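Open day at Adberg: furniture, fittings and a very long corridor

I went to the Adberg open day for the hinges. I realize this is not how most people would begin an account of a day out, but I have been trying to replace the hinges on a kitchen cabinet since March, and Adberg makes hinges, and once a year it lets the public in to look.

The factory is a long brick shed on the Nirnik side of the river, a bus ride and then a walk past two tile warehouses. The bus drops you at a stop called Adberg Works, which is nowhere near Adberg or, as far as I could tell, any works. A man in a reflective vest waved me toward a gate. The gate was for deliveries. A second man in a reflective vest waved me back.

Registration was a folding table with a stack of stickers. Mine said VISITOR in very large letters, with a small space underneath for a name, suitable for anyone called Al. We were also issued ear plugs and a booklet, the first page of which told us that the company has made 3,439 different fittings over its lifetime. The second page was an advertisement for the cafe.

Our guide was Angelica Marquez, 8 years in the finishing department and plainly more fond of brass than of visitors. She walked fast. She took us through the stamping hall, where strip metal goes in at one end with a noise like a dropped piano and comes out as the two flat halves of a hinge, known as leaves. I had owned hinges all my life without knowing they had leaves. The pin goes through the knuckles. A retired couple from Ayala wrote all of this down.

The plating room smelled like a coin you have held too long. We looked at it through glass while Angelica explained the difference between satin nickel and brushed nickel, and I nodded, and if you asked me now I would have to nod again. Somebody wanted to know which finish shows fingerprints the least. "Gloves," she said, and opened the next door.

After that came the corridor, which runs the length of the building and is lined with every Adberg catalog cover since the firm began. The early ones show a drawing of a door. The later ones show a photograph of a door. For a short spell there was a family standing near the door, looking delighted, and then they were let go and it was just the door again.
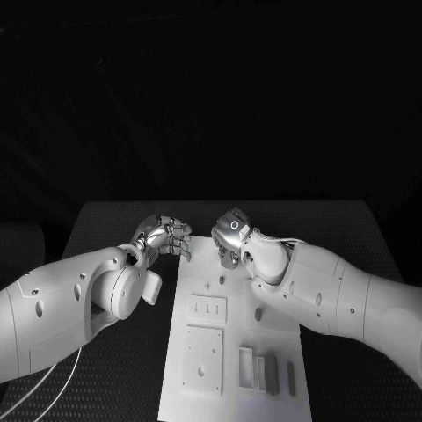
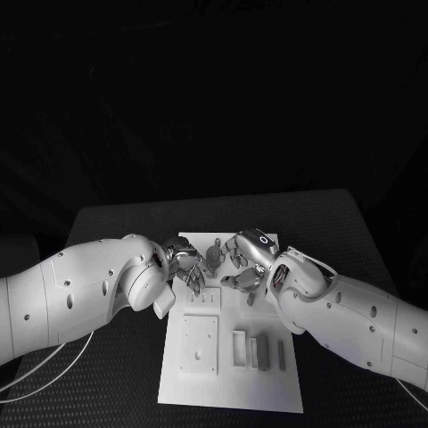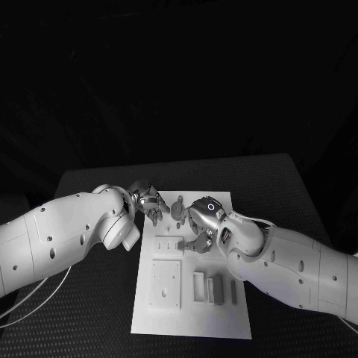

Lunch was in the cafe from page two. I had the soup, which was orange, and a roll that could have been used in the stamping hall. The line was long enough for me to hear one man's entire opinion on soft-close drawers. He is against them. He feels a drawer should commit.

The afternoon was given over to the showroom, where you can open and shut things to your heart's content. There is a wall with 700 knobs on it, according to the card beside it, and a child was working her way along the bottom row giving each one a turn. Next to that was the Arnevov range, Adberg's expensive line, on a raised platform with its own carpet. I picked up an Arnevov door handle. It was heavy and very handsome and cost more than my door.

Then, finally, the hinge counter. I had brought the old hinge with me in a sandwich bag. The woman behind the counter turned it over, held it up to the lamp, and called a colleague, who called another colleague. They were kind about it. It was made by somebody else, they told me, and the closest thing in their current list would mean drilling new holes and moving the door over a little. I asked how little. They looked at each other.

I bought a pair anyway, plus a brass hook I have no place for. The gift shop takes cards but only over a certain amount, which explains the hook.

If you're thinking of going next year, get there for the first tour, as the later groups were bunched up badly at the plating room window. Wear flat shoes. The restrooms are at the far end of the corridor, past all the doors, and the bus back to town stops on the opposite side of the road from where you would expect, behind a hedge.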